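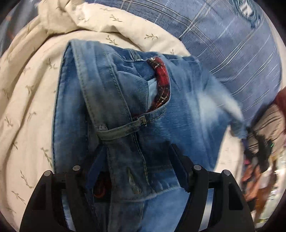

Gidberg Holiday Specials Listing
README, last revised July 2003

What you have

A plain text listing of animated television specials, the half-hour and one-hour kind that turn up once a year, are watched by everybody under nine, and then go back in the can. It covers 362 broadcasts. A broadcast is one showing of one special on one station on one night, so a title that ran every winter for a decade appears ten times, and you will get tired of seeing it, as we did.

The listing began as an argument over which year a certain snowman special lost its second song. The argument is still open. The listing got out of hand in the meantime.

Files

broadcasts.txt is the main file, one line per showing, with fields separated by tabs. If your editor turns tabs into spaces, please use a different editor.

titles.txt has one line per special, with the title as shown on screen. Where the on-screen title and the newspaper title disagree, the screen wins. Newspapers of the period shortened everything, and one of them seems to have had a grudge against the word "the."

cuts.txt lists known differences between versions of the same special. It is the file most people come for and the one in the worst shape.

songs.txt lists musical numbers in order of appearance, for the specials where someone could stand to sit through them with a pencil.

old/ holds the previous edition, kept so that people can prove we used to say something else.

Fields in broadcasts.txt

code – the title code, which matches titles.txt. Four letters and a digit. The letters once stood for something.

date – year, month, day, in that order, with no punctuation. Showings where we know only the month have 00 for the day. There is no such thing as the zeroth of December and we would appreciate it if people stopped writing in.

start – local start time on a 24-hour clock. Local means local to the station. Converting everything to Eastern time was tried in the old edition and produced a special about elves that began at 2:30 in the morning.

length – the slot in minutes, including commercials. This is how long the family was on the couch. It is a poor guide to how long the program was.

source – where the line came from. P is a printed television guide, N a newspaper grid, T a home tape with the date on the label, and M is memory. There are 27 lines marked M. Treat them as you would any story told after dinner.

status – A for aired as scheduled, R for replaced by something else, and U for unknown. Replacements are mostly football running long.

note – free text. Some of it is freer than it should be.

Sources

The bulk comes from the Lasa guide collection, a run of weekly television guides with 16 issues missing, nearly all from December. We suppose people kept those for the covers. Holes were filled from newspaper grids where they could be read. On bad microfilm a 6, an 8 and a small moth are the same shape, and lines copied from such pages say "film poor" in the note field.

The Tjoa tapes supplied most of cuts.txt. They are off-air home recordings with the commercials left in, which is a mercy, as the commercials are often the only way to date them. A toy that was sold for a single Christmas is worth more to us than any label. Labels tend to say things like "XMAS SHOWS DO NOT ERASE" over the first four minutes of a bowling match.

No video is distributed with this listing. Do not ask. Asking nicely in March, when you think we are bored, is also asking.

How cuts are recorded

Each special has a reference version, normally the earliest one that somebody could watch from start to finish. Every other version is compared against it and given a line saying what is gone, what is new and what has been moved. Times are counted from the first picture of the opening titles, with commercials taken out.

"Gone" means gone from the copy we saw. A local station could snip a minute to make room for a furniture sale, and often did, so a missing scene on one tape says very little about what the network sent out. If a cut shows up on tapes from two cities, we mark it as confirmed. If it shows up on one, we mark it as single and try not to have opinions.

Sped-up prints are a nuisance. Some later showings run a little fast so that everything fits, and the reindeer sound as if they have somewhere to be. These are marked "fast" and their timings should not be compared with anything.

Known problems

Easter and Halloween are thin. Thanksgiving is thinner. Somebody offered to do the Fourth of July and has not been heard from.

Two specials share the title code HIST2. One is the Histau puppet film about the lighthouse goose and the other is its sequel, also about the goose. We will fix this in the next edition. We said that in the old edition too.

Canadian stations are in for some years and out for others, for no reason that would survive being written down.

There are 12 lines where the listed special does not seem to exist. The title is in the guide and the slot is right, and no tape, review or person has ever backed it up. They may be working titles for things we already have. They stay in with status U, and they get more mail than the rest of the file put together.

Sending corrections

Give the title code, the date and what your evidence is. A photocopy of a guide page beats a typed copy, and a typed copy beats "I was six and I remember the carpet." We do file the carpet letters – they go in as M, if there is a station and a year attached.

One correction per message, please. Send plain text.

Use

Copy it, print it, settle bets with it. If you put it in something for sale, name the Gidberg listing and the edition. If you change it, change the name too, so that your mistakes and ours can be told apart.

Changes since the old edition

Local times restored throughout.
Length field now whole minutes only.
Songs file split off from the titles file.
Snowman entry reworded again, at the request of both sides.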